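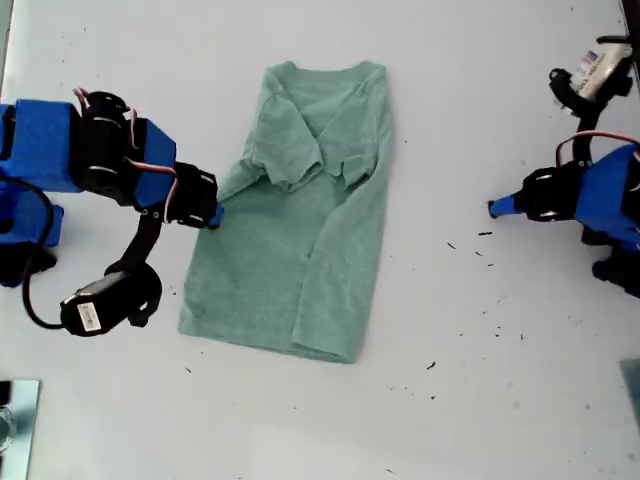

Posted by Jussara Lins on January 22, 2019 | Filed under: Kits, Reviews

I've had the Bultolier two-arm kit on my bench for a few weeks now, and since people at the Skandham workshop keep asking whether they should get one, I'm writing it all down in one place.

I paid $300 for the pair, servos and brackets included, no cameras. You print the housings yourself (mine are blue because blue is what I had on the shelf!) and the bigger ones took forever. Start those first, go to bed, and don't watch.

Assembly is mostly fun. The shoulder and elbow went together in an evening, with the servo horns lining up nicely. The wiring, ugh. The leads are long enough that they want to loop up over the joints, and the manual has one tiny drawing for the whole business. Iolanda Cordeiro lent me her good crimpers and I rebuilt two connectors before I trusted them. I'd happily pay a few bucks more for leads cut to length.

My test job is T-shirts. Sleeves folded in over the middle, body left as a long flat panel, an arm on each side. The fingertips come to a small point and I like them a lot on thin jersey, where my old Jakab gripper just shoved the cloth along the table. Wrinkles are another story, and the sleeve hems come out jagged more often than I'd like. I logged 87 tries with the stock settings and got 30 folds I'd put in a drawer. Slowing the wrist down helped, so do that before you touch anything else.

The camera mounts are great, stiff and easy to aim. The base clamps are junk (I swapped mine for Bilel ones the first week).

Would I buy it again? Yep, for a home bench, if you like tinkering. If you want laundry done, keep your money. I'm hoping to try towels in February and I'll add my settings then.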